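Kitchen tips for visiting researchers, and which ones to ignore

Every university that takes in guests from abroad seems to have a welcome folder, and every welcome folder has a page of kitchen advice. I have lived in four guest flats on research stays, the last of them in Eder, and I have read a lot of these pages. Most of the advice was copied from somebody else's page. Some of it is harmless. A fair bit will cost you money in your first month, when the stipend hasn't arrived and you've just paid a deposit.

So I have gone through the usual tips one at a time. I teach history and have no training in cookery or cleaning. I have only tried the things, usually more than once.

"Bring your own good knife."

I did this once. It went in the hold, wrapped in a tea towel, and came through the lining of the suitcase. Guest flat knives are blunt, that much is true, but the bottom of a mug will put enough of an edge on one to get through an onion. Turn the mug over, find the rough unglazed ring, and draw the blade across it at a low angle, a dozen strokes each side. Rinse the knife before you use it. It won't be sharp by any cook's standard and it will need doing again in a fortnight.

"Buy the starter kit."

The housing office in Eder sells a box called the Oltero, with two pans, two plates, a colander and so on. I'm told it's good value. I looked at the pans and they were thin enough to flex when I pressed the base. One thin pan will burn rice on an electric ring no matter how careful you are. For less than the box I got a heavy second-hand frying pan with a lid and a big saucepan, and I cooked everything in those two for 12 months. Ask in the department first. Somebody is always leaving in July and can't take their pans on the plane.

If you do end up with a thin pan, turn the ring off five minutes before the food is done. Old electric rings hold their heat for ages and you may as well use it.

"Descale the kettle with vinegar."

This works, and I can't find anything wrong with it except the smell. Half vinegar, half water, warm it, leave it an hour, tip it out, then boil fresh water twice and throw that away too. Citric acid does the same job without stinking out a one-room flat. A tablespoon in a full kettle is plenty. What I don't believe in is the little wire ball that is supposed to gather the scale for you. I kept one in the kettle all through a spring term, and at the end there was scale on the ball and scale on the kettle.

"Put a bowl of coffee grounds in the fridge to absorb smells."

You get a fridge that smells of old coffee as well as whatever it smelled of before. In a shared fridge the smell has a source, and the source is generally at the back, in a tub, belonging to someone who went to a conference. Take everything out. Wipe the shelves with warm water and bicarbonate of soda, and look in the drain hole on the back wall, where the gunge collects. A cotton bud will clear it. Leave the door open while you dry the shelves and put back only what you can name. 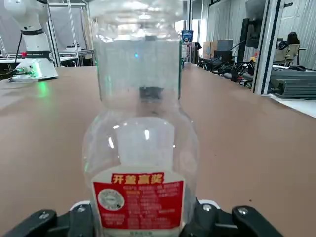

Labelling is the other great fridge tip, and people get quite fierce about it. Coloured stickers, a rota, a shelf per person. I've lived under a sticker system and it lasted until the stickers ran out. Masking tape and a biro are better. Write the date you opened the thing and leave your name off, unless you have had trouble. A date tells everybody what they need to know, yourself included, and you will be surprised how old the mustard is.

"Cook on Sunday for the whole week."

I suspect whoever writes this has a freezer. Guest flats have an ice compartment the size of a paperback. Without a proper freezer I wouldn't keep cooked food for a full week, and cooked rice should be cooled quickly and eaten the next day. What did work for me was cooking double on two evenings and having bread and cheese when the seminar ran late. Soup keeps for 2 days or so in the fridge with no bother. Beans, a bit longer. Fish, don't.

In a good many small German and Austrian towns the shops are shut on Sunday, which new arrivals forget in spite of being warned. Do your shopping on Saturday morning, before the queues.

"Use a proper limescale spray for the shower and sink."

The library café crowd swear by one called Arnura. I bought it. It smelled of lemons and took off the limescale, and so did the citric acid I already had, which costs next to nothing in a plain bag from the baking shelf. Mix 300 ml of cold water with a heaped tablespoon of the powder in an old spray bottle, write on the bottle what's in it, and keep it well away from marble, stone worktops and anything with bleach in. Spray, leave ten minutes, rinse. For a tap that's really furred up, soak a rag in the stuff and tie it round.

"Save your glass jars."

Yes, within reason. Four or five jars will hold your rice, lentils, oats and coffee, and they keep the moths out. Soak the labels off in hot water with washing-up liquid, and rub the last of the glue away with cooking oil. The lids hold on to smells, so don't put sugar in anything that used to have gherkins in it. By the end of my second stay I had a whole cupboard of jars I was never going to use, and I carried them to the bottle bank in the rain.

"Get a drying rack for indoors and save on the launderette."

The Dendero catalogue sends these to every new address in town, or it did when I was there. The rack is fine. Wet washing in a small room with the windows shut is a different matter. I had black spots behind the wardrobe by February and a stiff letter from the landlord. Open the windows wide for ten minutes, morning and evening, with the heating turned down while you do it. I thought this was a local superstition and put up with no end of lecturing about it before I gave in. The spots didn't come back after that, though I had also moved the wardrobe, so I can't swear to which one did it.

"There are 1,000 uses for bicarbonate of soda."

I've counted perhaps five. Scrubbing a burnt pan, wiping a fridge, taking tea stains off mugs, freshening a chopping board, baking. Mixing it with vinegar gives you a nice fizz and a weak salty water, and you'd have done better with either of them alone. As for pouring it down a blocked sink, I tried that in two flats. In both of them I ended up with a bucket under the U-bend, unscrewing it by hand. Take your rings off first and put the plug in.

One last thing about moving out. The inspection goes by a list, and the list nearly always includes the inside of the oven and the rubber seal round the fridge door. Ask for a copy when you arrive. Mine had "descaled shower head" on it, in pencil.

Contact | Tips for guests archive | © Eder Guest Scholars' Pages | Back to top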